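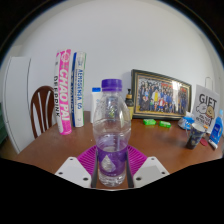 The bottle with the purple cap, between the magenta fingers.

The quote from Preveck was two pages long, and I read the second page first. That is where they put the service contract.

"3,000 a unit," my sister said. "For tongs."

"For a gripper."

She looked at the bottle standing in it on our mother's old table. We were supposed to be deciding whether the packing room in Avville needed two of them, or one, or a new roof. The roof man wanted his answer by Tuesday.

"And what does it pick up?"

"Bottles. Tubes. They say mugs."

"Who says?"

"The brochure."

She had the brochure under her elbow. Salcedo had bought the same kit in June, it claimed, and saved 73 hours a month. It did not say what Salcedo packed, or who had been counting hours before.

"What's this 639?"

"Replacement fingers. Per set."

"How often?"

"As needed."

She wrote AS NEEDED on the back of the quote and underlined it until the pen went through. I told her Plovby was cheaper. She asked if Plovby had fingers too, and I said everyone had fingers, it was a question of what they charged for them.

"Our people have fingers," she said.

I had no line in the budget for that. I put down one unit, with a question mark, and called the roof man.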